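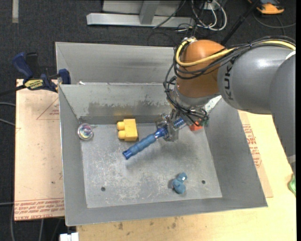 A robot arm holds a blue handled tool over a gray metal bin.

The ferry from Stedow to Grellis takes 49 minutes when the river is low, and for most of the past two decades it carried no passengers at all. Cattle went over by barge. Letters went the long way, through a third country. Families who lived within sight of one another's porch lights met once a year, on the Stedow side, under the eyes of two sets of border police.

Since September the ferry has been running again, four crossings a day, and the two governments that share the river are still arguing over what it means.

The agreement that reopened the crossing is short. It runs to 20 articles, most of them on customs hours, livestock inspection and the marking of the channel. Sovereignty over the three sandbars in the middle of the river, the matter that closed the crossing in the first place, gets a single paragraph. It says the two sides "retain their positions." Teodoro Ocampo, who led the talks for the western bank, spent eleven weeks on that paragraph.

"We tried longer versions," he said in his office in Stedow, a second-floor room over the old grain exchange. "Every word we added gave somebody in one capital or the other a reason to call us home. So we took the words out again."

His counterpart was Akosua Asante, a career diplomat who had been posted to four embassies before she was asked to take over a file that two of her predecessors had given up on. She and Ocampo did not get along at first. At their opening session he read a statement that lasted over an hour. She answered with one of the same length. The interpreters asked for a break and the delegations ate lunch in separate rooms.

Things moved when the talks left the capitals. Asante proposed holding them in Esura, a market town upstream with one hotel and poor phone service. The delegations shared a dining room there because there was only one. Ocampo brought in a hydrologist, Lautaro Cabral, to explain how the sandbars shift, and Cabral put old survey sheets on the table beside new ones. The largest bar had moved 2,284 feet downstream since the first border survey. On the old map it lay closer to the eastern bank. On the new one it was closer to the western.

"Both governments had been claiming a place that wasn't there anymore," Cabral said. "I'm not a lawyer. I just thought they should see it."

Asante asked for copies of the sheets and sent them home that night. Her ministry's first reply was that the survey could not be accepted as evidence of anything. Its second, nine days later, allowed her to discuss "practical arrangements on the water without prejudice to title." That phrase became the basis for everything that followed.

The agreement has critics on both banks. In the eastern parliament, Ebenezer Amegashie has called it a surrender by schedule, meaning that each routine crossing weakens his country's claim a little more. He voted against ratification and has asked for a review after the first year.

"A border is a legal fact and it needs to be defended like one," Amegashie said. "When our police stamp a passport on the dock at Grellis, they are agreeing about where the line is. The text says they aren't. I don't think a court would read it that way."

Ocampo's side has its own version of the complaint. Damián Benítez, who runs a fishing cooperative in Stedow, says the inspection rules favor the other bank. Boats from the west must call at Grellis before setting nets near the bars. Boats from the east can register by radio. The difference comes from an annex that was drafted in the last two days at Esura, and neither delegation will say whose idea it was.

"I was for the ferry. My wife's mother is in Grellis," Benítez said. "But I lose two hours of daylight tying up over there, and in winter that's a lot of fish."

A joint commission is supposed to settle disputes like this one. It has met twice. The first meeting was spent on seating and the order of flags. At the second, the members agreed on a form for filing complaints, and Benítez has filed his. He has a receipt with a number on it and no date for a hearing.

Trade has been slow to follow the passengers. Trucks are not allowed on the ferry, and the road on the Grellis side is paved for only six miles. What goes over is what people can carry: flour, phone chargers, seedlings, school shoes. On the late crossing, which leaves Stedow at 5:40 p.m., most of the seats are taken by people going home from work or from visits, with bags between their feet.

Asante has since been given another posting. Before she left she made the trip once as a private passenger, without telling the embassy, and stood in line for her stamp. The officer at Grellis didn't recognize her and asked how long she planned to stay. She told him until the next boat.

Ocampo is still in Stedow. He has been asked to prepare for a second round, on the road and the trucks, and has written to Esura to ask when the hotel is free.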